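How to Sort Out a Snack Table Before the Christmas Visitors Arrive

By Britta Görtz
26 November 2019

Our snack table gets out of hand twice a year, once at Easter and once at the end of November. People bring things when they visit, parcels come from relatives, and I buy more than I should because the shop has its seasonal shelf out. After a few weeks there is a heap on the round table and everybody eats from the top of it. The things at the bottom go stale.

I sort the whole lot before December starts. It takes me 50 minutes if the telephone doesn't ring. The method below works for a table, a drawer or a cupboard shelf, and you need very little for it.

What you need

An empty cardboard box, not too deep. One with the flaps still on is fine.
A plate or shallow dish for the things that will be eaten first.
A few clips. Binder clips from the desk drawer hold better than the plastic ones sold for kitchens.
A large clear plastic bag for the rubbish.
A pen and some small sticky labels.
A damp cloth and a dry one.

Step 1. Bring everything to one place

Go round the house first. In ours there are snacks on the cabinet, in coat pockets, in the car and in the basket by the front door. Hauke keeps a supply in his desk which he thinks I don't know about. Put all of it on the table in one heap. It will look worse than it did, and that is fine.

Don't start sorting as you collect. I used to do this and ended up with four small piles in four rooms.

Step 2. Take out what isn't food

There is always something. Pens, receipts, rubber bands, a clip that was holding a bag shut and came off. Put these to one side and deal with them at the end. Take out the empty wrappers too and drop them straight into the rubbish bag. Feel each wrapper before you throw it away, as small biscuits like to hide in the corners of foil ones.

If you find the little sachets that come inside packets, look at what they are. Some are sauce or sugar and can be kept. The ones marked as not for eating should go in the rubbish at once, particularly if there are children or a dog in the house.

Step 3. Take out the fresh fruit

Fruit doesn't belong in a heap of packets. It gets bruised, and if it goes soft underneath you will have a sticky table and a dozen packets to wipe. Lift it out, look it over and put it in a bowl by itself. A few speckles on a yellow pear don't matter. Press gently near the stalk. If it gives a little, eat it today or tomorrow.

Step 4. Make four groups

Now go through what is left, one piece at a time. Pick each thing up, decide and put it down in its group. I use these:

Pastries and soft cakes. These have the shortest life, even individually wrapped. Handle them by the edges of the wrapper so they don't get squashed.

Crisps, nuts and anything in a light bag. They take up a lot of room and weigh nothing, so they go on top of other things, never below.

Sweets, chocolate and dried fruit in small packets.

Boxes. Anything in a firm box can stand on its edge or go at the bottom of a stack.

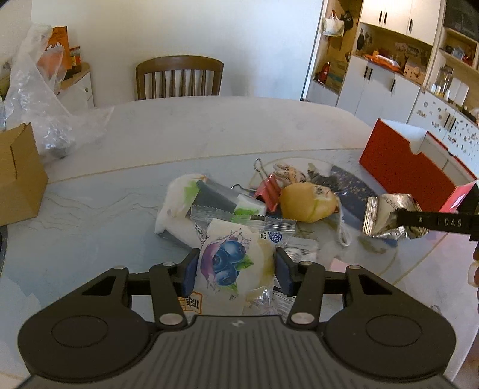
The wrappers are the difficult part. A good many of the things we are given have no English or German on them, or have the date printed on a fold where it can't be read. Flatten the fold with your thumb and hold it under the lamp. If there is still no date, I write the day I found it on a small label and give it two weeks. After that it goes to whoever is hungriest.

Try not to judge by the front of the packet. Fruit on the wrapper may mean a filling, a flavouring or a whole dried berry, and they don't keep for the same length of time. If you can't tell, open one and see.

Step 5. Check the dates

Do one group at a time and begin with the pastries. Put everything that runs out in the next ten days on the plate. This is the plate that stays on the table, and the rule in our house is that nothing else is opened until it is empty. The rule is kept most of the time.

I used a glass plate for years and then tried a wooden tray from Garka. I have gone back to glass, as crumbs get into the joints of the tray and need a brush.

Things that are past their date go into two lots. Plain biscuits and boiled sweets are usually all right for a while if the packet is sealed, and I try one before deciding. Anything with cream, nuts or a soft filling goes in the bin.

Step 6. Close what is open

Squeeze the air out of the bag, fold the top over twice and put the clip across the middle of the fold. With a metal binder clip you can lay the wire handles flat against the bag afterwards so that it stacks. If a bag is wide, use two clips. Foil bags can be folded tighter than paper ones and stay shut better. Paper bags tear at the fold after a few goes, so empty those into a jar.

Step 7. Pack the box

Boxes at the bottom, then the small packets, then the light bags. Stand the small packets upright in rows if the box allows it, with the name side up. Leave a hand's width at one end. More will come.

Write on the outside what is in it. I only put "sweet" or "salty". I once wrote a full list with 39 entries, and it was out of date by the evening.

The box goes in the cupboard. It should not stand next to a radiator or on top of the fridge, where the chocolate turns white. Ours fits into the bottom of the Steinbach cabinet in the hall with the doors shut.

Step 8. Wipe the table

Damp cloth first, then the dry one. Marble patterns are very good at hiding crumbs, so run your palm over the top to be sure. Wipe under the plate as well. Now deal with the pens and clips from step 2, tie up the rubbish bag and put the plate back in the middle.

If there is far too much

Some years I fill a second box and take it to the office at Wallia, where it is gone by lunch. Only give away what is sealed and in date. Loose pieces from a multipack often have no ingredients printed on them, so keep the outer packaging with them for anyone with an allergy.

Last updated: December

Comments

Hildegard Sauerland
I do the same with tea. Do you keep sweet and salty things in separate boxes? My biscuits always end up tasting of paprika.

Britta Görtz
Yes, if there are enough to fill two boxes. Otherwise I put the salty ones in a tin inside the same box.

Bastian Schmieder
Binder clips rust if you keep them in a damp larder. I had orange marks on all the bags. Fine in a dry cupboard though.

Wiebke Böttcher
Did this last night with my two boys and we found three bars of chocolate from Easter. The plate rule lasted until breakfast. Which size of clip do you use for big crisp bags?

Britta Görtz
The largest ones from the stationer's. The middle size is enough for anything smaller.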